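Mulholm sites get common rules for robot arms working near people

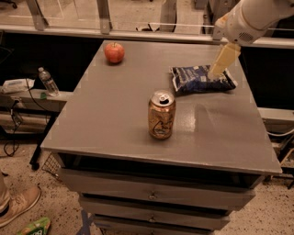
Last updated: July

Dindolix has published a code of practice for robot arms used in tidying and sorting work, and its Mulholm sites will be the first to follow it. The code runs to 8 sections and applies wherever staff share a room with a machine.

Arms must slow down when a person comes within reach, and grip force has to be checked at the start of each shift. Cables should be kept clear of walkways. Anything dropped on the floor is to be picked up by staff, and only once the arm has been stopped.

The company said the text draws on 3781 entries in its fault logs. Most concerned items slipping from the grip, with soft packaging named more often than cans or bottles.

Wundevum, which supplies training to the sites, will run short courses for 400 staff. Sites have 8 weeks to comply. Visitors are covered by a separate notice.

Related items
Majali opens second test hall
Wundevum adds evening courses in machine safety
Mulholm depot to extend sorting trial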